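**Speaker notes: Records Retention for Branch Offices**
Treasa Noonan, Thursday, October 10, 2019

Welcome attendees. Acknowledge Lavanya Shetty for the revised schedule.
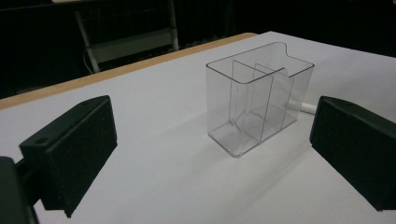 The retention schedule took effect in April and applies to all branches. Paper awaiting review must be kept apart from paper already approved for disposal. A clear box with a divider down the middle, open at the top, is sufficient for index cards and receipt slips.

Pause for questions on disposal authority. 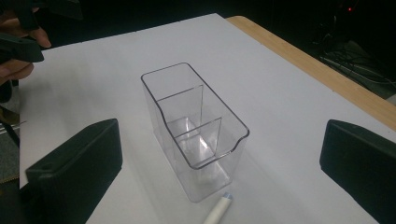
*Clear organizer, three compartments.*

Invoices are held for 5 years. Visitor logs are held for 2. Branches with more than 2,000 files should contact Kittipong Thongdee before moving anything off site. 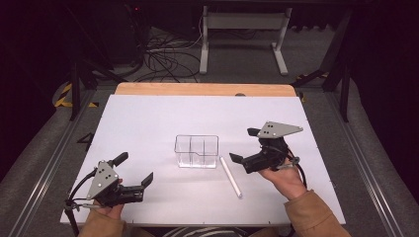 Off-site requests require a signed transfer form. The branch keeps one copy, and the other travels with the files.

Allow 45 minutes in total. Distribute forms at the door.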